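Gernbridge Shared Office: Equipment and Account FAQ

Questions on this page are grouped by subject. Rates and room bookings are covered on a separate page. If an answer here conflicts with your signed agreement, the agreement applies.

ACCOUNTS AND ACCESS

How do I get a login?

Your login is created when your membership is activated. The username is the email address on the agreement. A temporary password is sent to that address and expires after 24 hours. If it has expired, use the reset link on the sign-in page.

Can two people share one membership?

No. Door access, print balance and network access are all tied to one named person. A business that needs more than one seat should ask for a team agreement, which puts all seats on one invoice.

What does a team agreement include?

One administrator login, one invoice per month, and a pooled print allowance. The administrator can add or remove members at any time. A removed member loses door access at midnight on the day of removal.

I lost my door card. What now?

Report it through the member page under Access, then Lost Card. The card is disabled as soon as the form is submitted. A replacement can be picked up at the front desk during staffed hours. A disabled card cannot be turned back on, even if you find it later.

NETWORK

Which network should I use?

Members use Florer. Guests use Florer-Guest. The guest network blocks printing and access to shared storage, so a member who joins it by mistake will find that the printers do not appear.

How many devices can I connect?

Four per member. A fifth device will connect but will not receive an address. Remove an old device under Network, then My Devices, and wait five minutes before trying again.

Are wired ports available?

Yes, at every desk in the Tan room and at the window desks in the Bakine room. Ports are off by default. Send the port number printed on the wall plate with your request. Bring your own cable and, if your laptop has no network port, your own adapter.

Can I run a server from my desk?

No. Inbound connections are blocked and requests for exceptions are not accepted.

DESKS AND LAPTOPS

What is supplied at a desk?

A table, a chair and two power outlets. Monitors are signed out separately. Mats, mice and laptop stands are not supplied, and members are free to bring them.

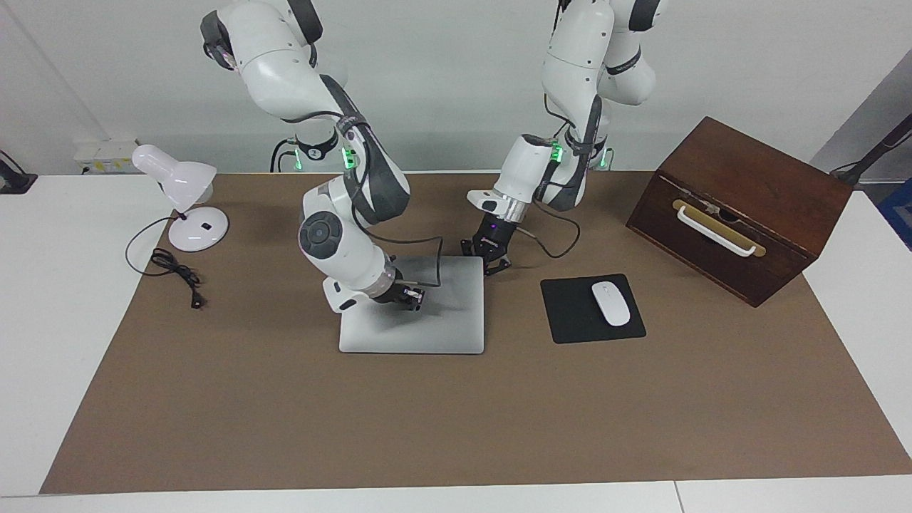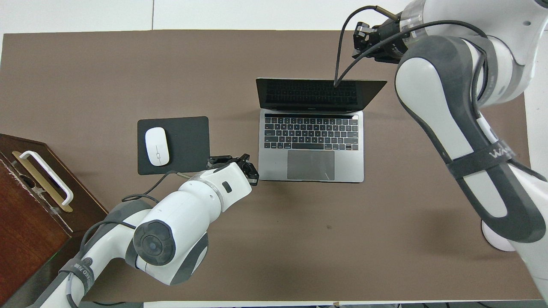 Can I leave a laptop on the desk overnight?

Only at a dedicated desk. Flexible desks are cleared at 10 p.m., and items left on them are moved to the lost property cabinet. Equipment left on site is not covered by our insurance in either case.

Should I shut down a laptop or close the lid?

Either is acceptable. Note that some laptops keep charging other devices over USB with the lid closed, and that a laptop in sleep mode may still hold one of your four network addresses. To free the address, shut down fully or remove the device on the member page.

My laptop gets hot when I store it in a locker. Is that a fault?

Usually not. The laptop has probably failed to enter sleep before being put away. Check that no program is holding it awake, wait for the fan to stop, and disconnect any external display before closing the lid. Do not charge a laptop inside a closed locker.

Can I borrow a charger?

USB-C chargers are available at the front desk for same-day use. We do not stock chargers with older connectors.

PRINTING AND SCANNING

How much printing is included?

Each single membership includes 98 pages per month. Unused pages do not carry over. Team agreements include 1,000 pages per month, shared by all members on the agreement.

What counts as a page?

One printed side. A double-sided sheet counts as two pages. Color and black-and-white pages are counted the same way. Scans are not counted.

Why was my job deleted?

Held jobs are deleted after 23 hours. Jobs are also deleted if the balance is too low to print the whole document. The system does not print part of a job.

Where do scans go?

To the email address on your account. Files too large for email are placed in your shared storage folder, and a link is sent instead.

STORAGE

What size are the lockers?

Standard lockers hold one backpack. Tall lockers hold a monitor in its box. There is a waiting list for tall lockers, and places on it cannot be transferred.

What happens to lost property?

Items are tagged with the date and location and kept for one calendar month. Laptops, phones and tablets are released only to a person who can unlock them in front of staff.

BILLING

When am I charged?

On the first of each month, in advance. Print overages and locker fees from the previous month appear on the same invoice.

Is there an annual rate?

Yes. A single membership paid annually is $2,760. It is not refundable after the first month, but it can be transferred once to another person.

Who handles billing corrections?

Send the invoice number and the line in question to Genalyn Dagdag through the contact form, with Billing as the subject. Corrections are applied to the next invoice. Requests concerning invoices more than six months old are not reviewed.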